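Subject: Re: [cell-upkeep] Peg cell drifting after pad change
From: Lesego Adams
To: cell-upkeep list

Replying inline. I had the same fault on our Mondavier cell in January and have most of the notes still.

> We swapped both fingertip pads on the gripper and since then the peg
> goes in off-center. The Perić controller reports no fault. Tag
> detection looks fine on all the parts. Before I redo the whole
> camera calibration, is there anything shorter I should try? We have
> 479 cycles on the new pads.

Leave the camera alone for now. If the tags on the tray and the cross fixture are all being read, the camera is the last thing I would touch. New pads change the grip center, and the controller is still using the old one.

What I do:

1. Home the arm and load the tray against the front rail. Push it until it touches. The tray pose is read from its own tags, but the approach path assumes the tray is at the rail.

2. Close on the peg at low force and stop there. Look at the pad from the side. It should bear on the peg along its length, and it should not be on a tag.

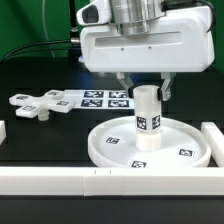 On ours the low force step did nothing useful until we dropped it to 30 percent. At the default the fingers flex and the peg looks straight when it isn't.

Good point, and I should have put a number in. Start at 30 and go up only if the peg slips.

3. With the peg held, read the tag pose five times and write down the sideways offset. If the five readings agree, enter the mean as the new grip center. If they don't agree, a pad is not seated. Take it off, clean the finger and fit it again.

4. Run 16 insertions at slow speed before you go back to normal. Keep the log. If the offset walks in one direction over the run, check the finger screws.

5. Check the cable connector on the side of the gripper while you are there. Ours had backed out by half a turn and gave us dropouts that looked like a grip problem.

The same routine covers the peg standing in the tray between the fingers, which is the position I use for the final check. Open, lower, close, read, open again. The peg should not move when the second finger makes contact.
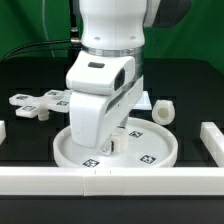
Do the grip center values survive a controller restart?
Only if you save them to the tool file. The live values are lost at power down, and the Perić software does not warn you.

On pad life, we change ours at 775 cycles. The Pekell pads may last longer but I have not run them on this gripper. Whatever you use, change both together and repeat steps 2 and 3 each time.

If you still see the offset after all this, send the log from step 4 and the old and new grip center values. The Enumo export format is fine, I can open it.

Lesego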